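Laminate creaking in one spot near the hallway door

Posted in Floors and Walls by Kemen

We had a new floor put down in the back room in December. It has developed a creak in one place, close to the door into the hall. It is quiet in the morning and louder by evening, once the heating has been on. The boards look flat to me and there is no gap opening up. The fitters were a firm called Drunlow and they say it will settle, but it has been months now. Can I fix this without lifting the whole floor? The room is 13 feet long and the creak is at the far end from the window.

3 replies

Hastholm

Check the expansion gap first. A floor like yours needs room to move along every wall and at the door frame, and fitters often leave it tight at the frame because that is the fiddly bit. Take off the threshold strip and the nearest piece of skirting or beading and see if you can slide an 8 mm spacer down the edge. If the boards are hard up against the wood, that is very likely your creak. You can trim them where they are with an oscillating multi-tool – hire one if you don't have one, it is a ten-minute job. Hoover the dust out of the gap before you put the strip back, and fix the strip to the subfloor, never to the boards.

If the gap is fine, the subfloor probably has a dip in it. Press down with your heel and watch the skirting. If the board drops and comes back up, there is a hollow underneath and you will have to lift back to it from the nearest wall. With click boards that is less trouble than it sounds, provided you number them on the back as they come up.

sandpit253

Talcum powder. Brush it into the joints and walk on it. Worked on mine for a bit.

Navaratnam

I would hold off on the powder until you know what the cause is. It makes a mess of the joints and if you do end up lifting boards they won't click back together cleanly.

Hastholm is right about the door frame. Ours was the same and the frame had been cut too low, so the board was pinched under it. The change between morning and evening points the same way, as the boards swell and shrink a little with the heating. Write to the fitters as well and ask what gap they left – ours came back and trimmed it for nothing once we put it in writing. I paid £137 for the same job in the other room, having lost the paperwork.
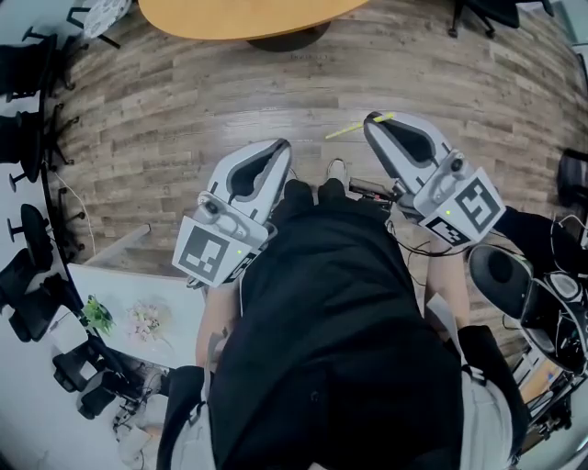
One more thing, keep any spare boards flat and in the same room as the floor. Ours went in the garage for a winter and two of them were too bowed to use.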